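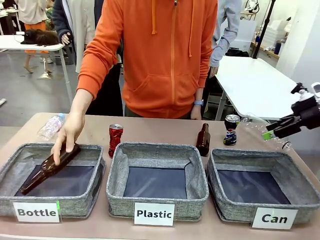 Figure 3. Sorting table with gray fabric bins carded "Bottle", "Plastic" and "Can".

3.2 Sorting layout

The bins stand side by side along the front edge of the table. Unsorted items start behind them.
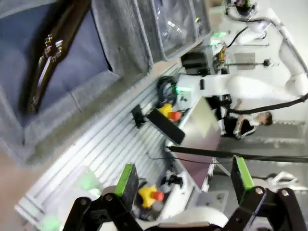 Items were drawn from a stock of 88 empties collected in Lovilside. Plastic bottles held 500 or 600 ml.
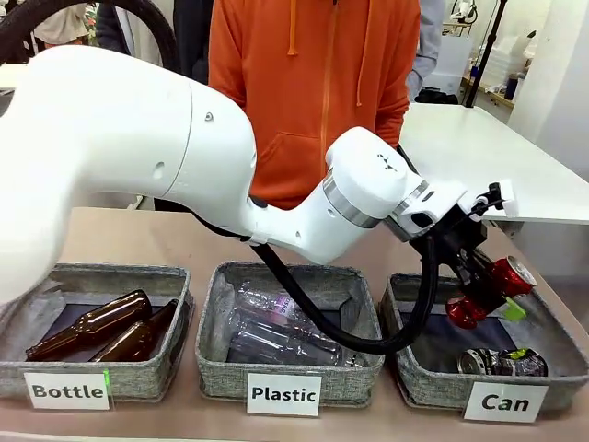 Glass was laid on its side. An item counted as sorted once released over the matching card.

Last updated: April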